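暮らしの出口を設計する――集合住宅における家庭ごみの分別と情報提供

2024年7月1日
聞き手・構成:ベネディクト・クールマン

家庭から出るごみの分別は、自治体の規則、住宅の設備、商品の包装という、所管も担い手も異なる三つの領域にまたがっている。規則は細かくなる一方で、それを受け止める住戸内の空間については、これまで十分に論じられてこなかった。アンドスカ生活環境研究所では昨年度まで、タシク地区の集合住宅を対象に、家庭内の分別行動に関する調査を実施した。調査を統括した主任研究員のイレシャ・ハウラダー氏に、調査の経緯と結果、今後の課題についてうかがった。

ハウラダー氏は建築計画学の出身である。大学院では高齢者の炊事動作を研究し、流し台の高さや通路の幅が作業の負担に与える影響を調べていた。ごみの問題に関心を移したきっかけは、ある高齢者世帯での聞き取りであったという。

「台所の使いにくい点を順に挙げていただいたところ、最後に『捨てる場所がない』とおっしゃいました。調理台の奥行きや棚の高さについては詳しい質問票を用意していたのですが、捨てることに関する項目は一つも設けていませんでした。研究者として恥ずかしく思ったのを覚えています」

その後、氏は研究所に移り、約20年にわたって住戸内の動線と廃棄行動の関係を扱ってきた。当初は学会でも発表の場が限られており、建築の部会では環境の話題とみなされ、廃棄物の部会では住宅の話題とみなされることが多かったと振り返る。

「どちらの部会でも、質疑の時間に『興味深いが専門外である』という感想をいただきました。共同研究の申し入れを下さったのは、むしろ包装資材の関係者の方々です」

タシク地区の調査は、3255世帯への質問紙の配布から始まった。同地区は建設年代の異なる住棟が混在し、間取りも入居者の年齢構成も幅が広い。同じ分別規則が適用される地区内で住戸の条件だけを比較できることが、選定の決め手となった。

質問紙では、ごみ箱の置き場所、袋の種類、収集日までの保管方法、分別に迷った品目などを尋ねた。迷った品目については選択肢を設けず、自由記述とした。集計の手間は大きくなるが、住民自身の言葉で品目がどう呼ばれているかを知る必要があったためである。

「規則の側では『容器包装プラスチック』と書きます。ところが回答欄には『お菓子の外側』『銀色のぺらぺら』『ラベルのついた袋』といった書き方が並びます。住民の方は素材の名称で物を見ていません。何が入っていたか、手に触れてどう感じるかで見ています。分別の冊子を引こうにも、冊子の見出しと頭の中の言葉が一致していないのです」

この不一致は、複数の素材を組み合わせた包装において特に目立った。本体と表示部分の素材が異なるもの、紙に見えて内側に樹脂の層があるもの、アルミ箔と樹脂を貼り合わせたものなどである。自由記述の中には、判断がつかないまま食卓に置き、家族が帰宅してから相談するという回答もあった。

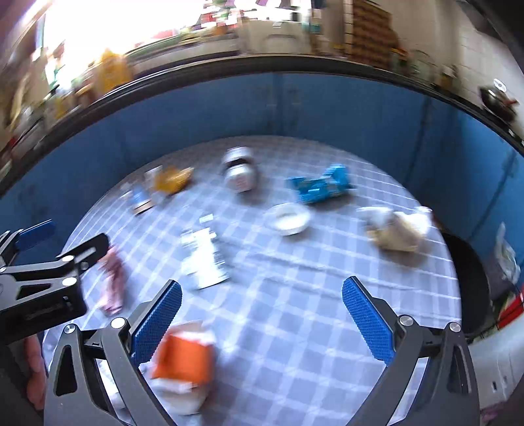 写真提供:アンドスカ生活環境研究所

食卓に置かれた包装が次にどこへ向かうかは、世帯によって大きく異なる。ハウラダー氏はこの過程を「保留」と呼び、調査の中心的な概念に位置づけている。

「捨てるという行為は、手を離す一瞬の動作と考えられがちです。実際の家庭では、その手前に保留の時間があります。洗ってから出すべきか、ラベルをはがすべきか、別の袋に入れるべきか。迷っている間、物はどこかに置かれています。保留の場所が決まっている家庭では、その後の分別も比較的安定していました。決まっていない家庭では、収集日の朝にまとめて判断することになり、誤りが増えます」

保留の場所として回答に挙がったのは、流し台の脇、冷蔵庫の上、食卓の隅、勝手口の床などである。新しい住棟では流し台の脇が、古い住棟では食卓の隅が多かった。氏は、古い住棟の調理台が狭いことに加え、食卓と流し台の距離が近いことも影響していると見ている。

質問紙の結果を踏まえ、研究所は住戸内での聞き取りを行った。協力を得た世帯を訪問し、日常の炊事と後片づけについて、時間をかけて話を聞くものである。調査員には、住民の行動を評価する発言を控えるよう、事前に研修が行われた。

「分別の話を切り出しますと、多くの方がまず謝罪されます。『うちはきちんとできていなくて』とおっしゃるのです。叱られると思っておられる。長年の啓発の文言が、そのような受け止め方をつくってしまった面があると考えています。私どもの目的は住戸の条件を調べることですので、訪問の冒頭でその点を丁寧にご説明しました。説明の文面は、途中で7回書き直しています」

聞き取りからは、規則の理解度と実際の行動が必ずしも結びつかないことも明らかになった。規則をほぼ正確に説明できる住民が、住戸内では一つの容器にまとめて捨てていた例がある。反対に、規則の詳細は知らないものの、先に住んでいた親族の置いた容器をそのまま使い、結果として正しく分けている例もあった。

「知識を増やせば行動が変わるという前提で、これまで多くの冊子が作られてきました。冊子に意味がないとは申しません。ただ、台所に容器を一つしか置けない方に、さらに詳しい冊子をお渡ししても、できることは限られています」

研究所は次の段階として、包装資材を扱うフルンダ社、住戸の改修を手がけるアラウイ設計室と共同で、表示と収納の両面から改善案を検討した。フルンダ社が担当したのは、商品を開封したあとにも分別の情報が読み取れる表示の配置である。

開封の際に破られる位置に識別表示があると、捨てる段階では情報が失われてしまう。ハウラダー氏によれば、この指摘は聞き取りの初期から繰り返し寄せられていた。

「袋の上部を切り取って捨て、残りを冷蔵庫に入れておく。食べ終わったときには、素材の表示が残っていません。表示の位置は法令の範囲内で各社が決めておられますが、開封の仕方まで考慮した例は多くありませんでした。フルンダ社の担当の方は、この話を聞いて、その日のうちに自社の試作品を開封して並べてくださいました」

検討の過程では、表示の色を統一する案も出された。しかし、色は商品の印象を左右する要素であり、各社の合意を得ることは難しい。色覚の違いに対する配慮も求められる。最終的には、色の指定を見送り、記号の大きさと位置についてのみ目安を設けることとなった。

「色を決めてしまえば早いというご意見は、今でもいただきます。私も最初はそう考えておりました。しかし、同じ色が隣の自治体では別の区分に使われていることがあります。転居された方ほど、色を頼りにして間違えてしまうのです」

アラウイ設計室が担当した収納の改善案は、より直接に台所の寸法に関わるものであった。同室は既存の収納の扉を外す案、可動式の台を設ける案、勝手口側に棚を足す案などを作成し、住民の意見を聞いたうえで絞り込みを行った。住民から最も強い反対を受けたのは、収納の内部に容器を組み込む案である。

「図面の上では最もすっきりした案でした。台所の見た目も整います。ところが、住民の方からは『手がふさがっているときに扉を開けられない』『においがこもる』というご意見が相次ぎました。設計者は、ごみを隠すことを親切だと考えがちです。毎日使う方にとっては、腕を伸ばして届くかどうかのほうが先に来ます」 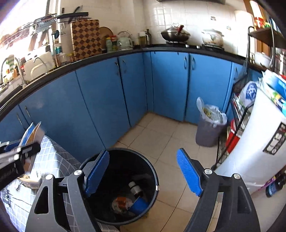

床に置く容器の数をどう考えるかは、設計室との議論で最も時間を要した論点である。容器を区分の数だけ並べれば、分別の手間は減るが、通路は狭くなり、転倒の危険も増す。一方、容器が一つであれば、種類の異なるものが同じ場所に集まる。写真の台所でも、灰色の袋を掛けた黒く丸いごみ箱の中に、金属製と見られる小さな円筒形の缶と、くしゃくしゃになった橙色と白の包装が一緒に入っている。ハウラダー氏は、こうした状態をただちに誤りとみなすべきではないと述べる。「収集に出す前に分け直すことを前提とした、一次置き場としての使い方もありえます。問題は、分け直す場所と時間が住戸の中に用意されているかどうかです。容器の中身だけを見て住民の意識を論じることは、慎むべきだと考えております」

この考え方に基づき、改善案では容器の数を増やすことを求めず、分け直しのための小さな平面を確保することが重視された。具体的には、調理台の端または食卓に近い壁面に、折りたたみ式の棚板を取り付けるものである。使わないときは壁に沿わせておき、収集日の前夜に広げて使用する。

試行に参加した住戸では、棚板の取り付け位置をめぐって、設計室の想定と異なる要望が出た。多くの住民が希望したのは、流し台の近くではなく、玄関に通じる側の壁であった。分け直した袋をそのまま持ち出せる位置が好まれたのである。

「図面では水回りに近いほうが合理的に見えます。缶をすすぐ動作があるためです。しかし住民の方は、すすぐ作業は食後の洗い物と一緒に済ませておられました。前夜に行うのは袋の口を結ぶことと、品目を確かめることだけです。作業の順序を私どもが取り違えておりました」

試行期間中には、棚板が本来と異なる用途に使われる例も見られた。郵便物の仮置き、買い物袋の整理、子どもの工作などである。研究所では当初、用途外の使用を減らすための説明書きを検討したが、最終的に作成を取りやめた。ごみに関する設備が日常の動作の中に組み込まれるほうが、長く使われると判断したためである。

外国語を母語とする住民への情報提供も、調査の主要な課題であった。タシク地区では、住民の入れ替わりが進むなかで、分別の冊子を複数の言語に翻訳してきた。しかし、聞き取りでは、翻訳された冊子を読んでも品目がわからないという声が多く聞かれた。

「『トレー』という語を正確に訳しても、その国で同じ形のものを同じように呼ぶとは限りません。また、缶詰の缶と、菓子の缶と、噴射剤の入った缶とでは、扱いが異なることがあります。原文の日本語がすでに曖昧であれば、翻訳者の方がどれほど努力されても、曖昧なまま届いてしまいます」

研究所は翻訳に先立って原文の見直しを行い、1文に含める指示を一つに限ること、品目名には用途を添えることなどを定めた指針をまとめた。指針の作成には、住民から募った5名の協力者が加わり、文面を声に出して読み合わせる作業を重ねた。読み上げて息が続かない文は、内容にかかわらず分割したという。

指針に沿って改訂された冊子は、日本語を母語とする高齢の住民にも好意的に受け止められた。文字を大きくしてほしいという要望は引き続き寄せられているが、「どこに書いてあるかわからない」という問い合わせは減少した。もっとも、ハウラダー氏は効果の評価には慎重である。

「問い合わせが減ったことは事実ですが、冊子を読むこと自体をやめてしまわれた可能性も否定できません。窓口の件数だけでは判断できないのです。もう一度お宅にうかがって、話をお聞きする必要があります」

収集の現場との連携についても尋ねた。調査では、住戸内の行動に加えて、集積所での作業に従事する職員への聞き取りも行われている。職員からは、袋の中身の正確さとともに、袋の結び方や重さに関する意見が多く出された。

「分別が完全であっても、袋が重すぎれば作業の負担になります。口が緩ければ、運ぶ途中で中身がこぼれます。現場の方々が困っておられる点と、冊子が強調している点には、ずれがありました。冊子では品目の一覧に多くの紙面を割き、結び方については末尾に小さく触れているだけだったのです」

改訂版では、袋の閉じ方と重さの目安を冒頭の見開きに移した。品目の一覧はその後に置かれている。この変更に対しては、検索性が下がるのではないかとの懸念も示されたが、一覧の頁の端に索引を付すことで対応した。

今後の予定として、研究所は10月から、改修を終えた住戸への再訪調査を行う。棚板の使用状況、保留の場所の変化、家族内での役割分担などが主な調査項目となる。特に役割分担については、前回の調査で十分に把握できなかった点として、ハウラダー氏が重視している。

「質問紙は世帯に一通ずつお届けしましたので、回答された方お一人の見方しかわかりません。捨てる方と、まとめる方と、集積所まで運ぶ方が別々であるご家庭は珍しくないのです。まとめる方だけが規則に詳しく、ほかのご家族は何も知らないということもあります。その方が入院されたとたんに、どの袋を使うのかもわからなくなってしまう。次の調査では、ご家族それぞれにお話をうかがう予定です」

賃貸住宅への適用も残された課題である。折りたたみ式の棚板は壁に下地を必要とするため、退去時の原状回復の扱いが問題となる。アラウイ設計室では、壁に穴を開けずに設置できる型を検討しているが、耐荷重の確保に時間を要しており、再訪調査には間に合わない見通しである。

最後に、住宅の設計に携わる読者に向けた要望を尋ねたところ、ハウラダー氏は少し考えてから、次のように答えた。

「平面図には、冷蔵庫と洗濯機の位置が点線で描かれています。ごみ箱の点線が描かれた図面を、私はほとんど見たことがありません。まずは一つ、円を描き入れていただければと思います。その円を置こうとした時点で、通路の幅や扉の開き方について、設計者の方ご自身がお気づきになることがあるはずです」

調査報告書の全文は、研究所の閲覧室において公開されている。閲覧を希望する場合は、事前に窓口への申し込みが必要である。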